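I run the front desk side of Brekke, a small charter airline flying out of Bilstead, and I'm looking for 3 part-time gate agents to start in August. You'd board our Skevby flights, tag bags and calm down the odd nervous flyer – training is paid!

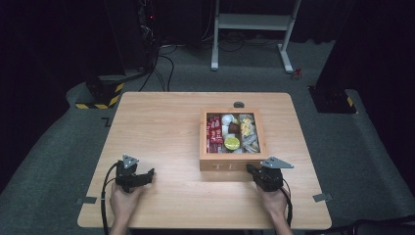 *The snack box, with compartments*

Shifts run 8 hours and start early, so please be a morning person (or fake it well). No airline background needed – I came from shoe sales. Send me a short note at the Brekke desk in Bilstead and tell me when you can work.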